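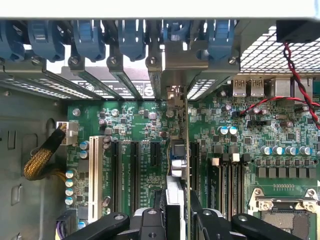 Inside the office desktops - a gallery

The Tetura office is retiring its old desktop towers this January, and the Kiani repair room has been taking them apart for parts. The cases are still in good shape and most of what is in them can be used again. Yi-chun Tseng set up the parts shelf and keeps the list of what goes where. This page collects pictures from the bench, with short notes for anyone who has one of these machines at home or wants to take parts from the shelf.

The work goes in the same order for every machine. Power cord out first, then hold the power button for 5 seconds. Lay the tower on its side, take off the side panel and set it next to the case. Expansion cards come out before anything else on the board, then memory, then the processor. Drives can be done at any point, but we like to get them out early and label them, as they go to a different shelf and have to be wiped.

A few notes on the parts before the next picture.

Expansion slots. The blue plastic clips along the slot row hold the metal brackets down. They open by hand. Older clips can be stiff, and a flat plastic tool under the edge works better than a fingernail. Keep the slot covers even if you are not putting a card back in. An open slot lets in dust and changes how the air moves through the case.

Main power connector. This is the wide white plug at the edge of the board. Squeeze the latch and rock the plug gently from end to end. Do not pull on the sleeving. If it will not come, look at the latch again before using more force - it is usually only half open.

Small wire pairs. A thin twisted pair, such as a red and black one, runs to a small header on the board. These are easy to catch with a sleeve when you reach across. Write down which header the plug came from before you take it off. We use masking tape and a pencil.

Capacitors. Look at the tops. They should be flat. If one is domed or has a brown crust on it, set the board aside with a red sticker and do not put it on the shelf.

Rear ports. Blow out the USB ports and the vent grille with short bursts of air from outside the case. Hold the can upright.

Next is a wider look at the bench.
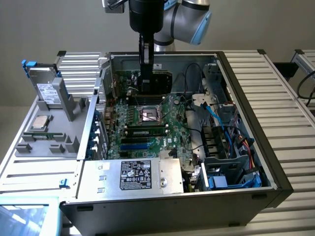 Tower on its side with the side panel beside it. A hard drive, a processor and a green memory stick are on the panel's tray.

The plastic tray on the panel is handy for keeping the parts of one machine together. The processor sits in the recessed slot, heat spreader up. Memory goes next to it. When a machine is finished, the parts are bagged and the bag gets the same number as the case.

Memory sticks go into antistatic bags, one stick to a bag. We had 200 bags from Nonar at the start and are now buying more. Do not stack loose sticks on the shelf.

An empty processor socket should be covered as soon as you can. If you have a plastic socket cover, use it. If not, close the metal frame and keep tools away from it. Bent pins are the main reason we lose boards.

Hard drives stay in their blue caddies until they reach the wiping station. The caddy goes back with the case afterward. Drives that fail the wipe are drilled and put in the metal bin.

The power supply stays in the case unless it is being replaced. Do not open it.

A full teardown takes 30 minutes for someone who has done a few. The first one takes longer, and that is fine.

Borrowing parts

Anyone in the building can take up to 3 parts a month. Write your name and the part number on the sheet by the door. Memory goes quickly, so ask Yi-chun if you need a matched pair and she will put one aside. Cases with no board left in them are free and are stacked by the Flutov shelving at the back. Bring a cart if you want more than one - they are heavier than they look.

More pictures will be added when we get to the smaller desktops.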